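Skokel Pino bench arm
Small arm for small jobs. Home, back room, repair bench.

In stock: 4
Ships from our shop, most orders out by 2 p.m.

Quick version: Pino is a tabletop arm that does one boring thing at a time, the same way each time, while you do something else. It does not clean your kitchen. If you came here for a robot maid, close the tab, save the money, check back in a few years.

Still reading? Good.

WHAT IT CAN DO NOW
Pick and place parts you've laid out in a tray. Sort by size if the sizes are really different. Hold a tool in one spot while you feed work to it. Wipe a flat surface in passes, as long as you moved everything off it first (and wring the cloth out, it can't). Stack plastic tubs. Hand you the next thing.

WHAT IT SORT OF DOES
Dishes. Plates yes, bowls mostly, glasses we wouldn't. Socks -- it will pair socks if they're flat and all facing up, and by then you've done the job yourself. Bagging: fine with stiff paper bags, hopeless with thin plastic.

WHAT IT DOESN'T DO
Fold a fitted sheet. Find its own way around. Stairs. Anything wet and slippery. Anything near a pet or a small kid, please, we mean this. Don't ask it to cook.

Shu-fen Tam ran our chore list in the shop kitchen and at a packing bench, 200 tries per chore, same arm, same settings. The packing bench won easily. Her kitchen notes are shorter and a bit ruder. The trouble is nearly always soft stuff or stuff that isn't where it was yesterday. A shop floor you can tape off and mark up. A home gets rearranged by whoever lives in it.

So can machines do chores yet? Some chores, in some rooms, with somebody setting up first. We'd sell you more than that if we had it.
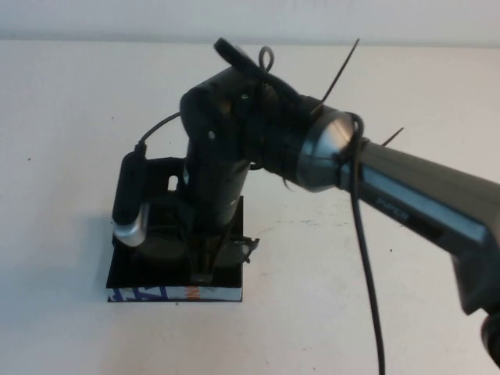 Arm on its square base plate, white tabletop.

MOUNTING
Wants a solid flat table. Folding tables wobble and then the arm wobbles and then you email us. Clamp the base down before first power-up. Clamps not included, sorry, everybody's table is different.

Leave room all the way around, plus elbow room for you. Walk the arm through its whole reach at the slowest speed before you let it run by itself. Do this again every time you move the table. Yes even a little.

CABLES
Most service calls are cables. Leave slack at the joints, tie loosely, then run the full motion and watch for tugging. Trim your zip ties or don't, but keep the tails away from anything that turns. If a cable drops to the table keep it out of the work area, the arm has no idea its there.

TEACHING IT
Move it by hand, press save, move it again. A simple pick takes one coffee. A tray of mixed parts takes a morning, and you'll probaly redo half of it after lunch. Programs save to the control box and can be copied to a second unit. Expect to touch up the positions after copying.

Gaetano Galli wrote the starter programs: tray sort, tub stack, flat wipe, hold-and-wait. Start with hold-and-wait. Least exciting, most used.

WHAT'S IN THE BOX
Pino arm
Base plate
Control box with power supply
Cable set and a bag of ties
Paper quick start (the big manual is a download)
Starter programs, preloaded

Grippers sold separately. We carry the Yip two-finger, good all-rounder, and the Lumarex soft cup for smooth flat things. Not sure which? Send a photo of what you're picking up, with a ruler in it. Man-lok Lam answers those, usually the same afternoon.

PRICE
$1,256, arm and everything on the box list. Gripper extra. Deal for 2 or more, ask.

RETURNS
Send it back if it doesn't suit, but try it on a real job first. Original foam please. Loose arms in a carton full of newspaper arrive bent.

STUFF PEOPLE ASK
Will it empty my dishwasher? Top rack no. Bottom rack, plates only, and you pull the rack out.

Laundry? No. Towels maybe, Tsung-han Leung is working on towels. Was hoping for February, didn't make it.

Do I have to stay in the room? Yes. Stop button within reach, always.

Is it loud? Quieter than a dishwasher. Beeps when it's stuck. The beep can be turned down, not off.

Can it run overnight? Please don't.

Do you do repairs? Yep, in house. Yao-tsung Hsueh does them. Write the fault code on the packing slip and tell him what job it was doing at the time -- "it stopped" doesn't help much.

Spare cable sets and base plates are on the parts page. Control boxes are on back order, use the notify button.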